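Workshop > Tips > Teaching an arm > Kitchen table jobs

Showing an arm a kitchen job by hand

These notes are for anyone who guides an arm through small household jobs, either by holding it and moving it or by driving it from a leader or a hand controller. They come from the Trusomholm bench, where we do mostly mugs, plates and vegetables.

Before you start

Clear the cables first. A loop that hangs free at rest can snag a peg or a basket handle once the wrist turns over. Move each joint through the whole job with the gripper open and watch the cable all the way.

Put tall things where the forearm won't have to pass over them. A mug tree is the worst for this. Give it space on the side the gripper comes in from, and turn the base until the pegs you want are easy to reach.

Stick a small bit of masking tape at each corner of anything that has to go back to the same place. Vlastimil Lukáč uses pencil, but pencil wipes off with the first damp cloth.

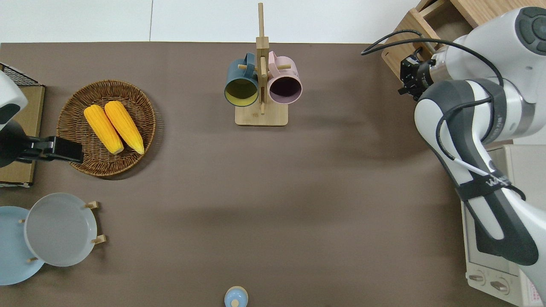

Mug rack, corn basket and plate stand on one table, with an arm on either side.

Moving the arm by hand

Hold it behind the wrist, never by the fingers. Pushing on the fingers bends the pads and the recording picks up a wobble. Go at the pace you would use to carry a full cup.

For a mug on a peg, lift first and then draw it away along the peg. Going sideways too early drags the whole rack. Practise on the mug you like least.

Driving it from a distance

Set the scale low for the last bit of the reach. Danica Polák keeps hers at 100 per cent until the gripper is near the handle, then halves it.

If there are 2 arms, park one before you move the other - out to the side, not over the basket. Work both together only when the job needs it, such as steadying a basket while the other arm lifts something out.

Pause before closing the gripper and again after. The pauses make the recording much easier to trim.

Keeping the good ones

Throw out any run where you had to grab the rack or nudge a plate. Name the rest by job and save them the same day. We had 600 in one folder by February and sorting them took longer than making them.

Related tips
Plate stands that don't tip
Cleaning gripper pads
Foot pedals for starting and stopping a recording

Contact | Copyright Trusomholm Workshop | Back to top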